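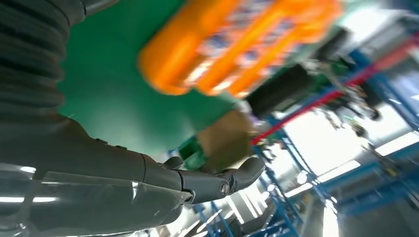 To: Members of the Flillside Workplace Automation List
From: Suha Khasawneh
Subject: Re: Are the machines ready for packing and tidying work?

Dear members,

I am replying to the question posted on Monday, which is quoted in full at the end of this message. Several sites have asked me the same thing privately, and it seems better to answer once on the list.

The short answer from the Trurnov site is that a robot hand can do part of the packing bench work under supervision, and that we do not yet plan any shift around it. We have had one unit, a Stornell, at the bench for most of the autumn. Its assigned task is to take mixed retail goods from the bench and place them in the correct tote. The goods were chosen by the packing staff from ordinary orders and include bags, small cartons and a number of items that would fit in a child's hand.

In the last full week of the trial, the unit attempted 135 picks without help. It completed 69 of them to the standard we apply to a new member of staff, meaning that the right item reached the right tote with no damage to the wrapping. A further 16 reached the tote but had to be repacked. The remainder were dropped, missed or stopped by the operator. I would ask members not to quote the first of these figures without the others.

Rigid cartons gave the least trouble. Printed bags with a glossy finish were the most difficult, as the contents shift when the bag is lifted and the grip that was sound at the start is no longer sound halfway to the tote. Very small items were often pushed along the bench before the fingers closed on them. Our experienced packers deal with both problems without thinking about it, and when we asked them to write down how they do it, most found that they could not.

Speed also remains a concern. A packer at Trurnov clears a mixed tote in about 2 minutes. The unit needs several times as long, and an operator must stand within reach of the stop button throughout. For the present, therefore, the arrangement uses more labor than it saves. Management has accepted this as a cost of the trial, and packing staff have been told in writing that no hours will be reduced as a result of it.

On the matter of household work, I can only repeat what was said at the November meeting. We have no direct experience of it. A packing bench is a fixed height, is lit the same way all day and is cleared at the end of each shift. A kitchen counter offers none of these conditions. I would expect folding laundry, loading a dishwasher and putting away groceries to be harder than anything we have tried, and I would advise members to ask any supplier for a full, uncut demonstration in a home the supplier has not prepared.

The Abugri site intends to begin a similar trial with a smaller range of goods. I have suggested that they agree on the following before the first day:

What counts as a completed pick, in words the packing staff accept.
Who may stop the machine, and whether a reason must be recorded.
How repacked items are to be reported.
Where the operator stands during busy periods.

We settled the third point too late, and our first two weeks of records are of little use as a result.

Members who wish to observe the bench at Trurnov may write to me directly. Visits are limited to the morning shift, and closed shoes are required on the floor - sandals were a difficulty on the last occasion.

Yours sincerely,
Suha Khasawneh
Operations Review, Trurnov

On Monday, the Abugri site office wrote:

> Dear colleagues,
>
> We have been approached by two suppliers who state that their robots can now take over bench packing and, in one case, light domestic duties in our staff residence, such as clearing tables and sorting laundry.
>
> Before replying we would be grateful to hear from any site with working experience. In particular, can such a machine be left to work alone, and does it cope with soft packaging? We have no wish to purchase equipment that must be watched all day.
>
> Please reply to the list so that all sites may benefit.
>
> With thanks,
> Abugri site office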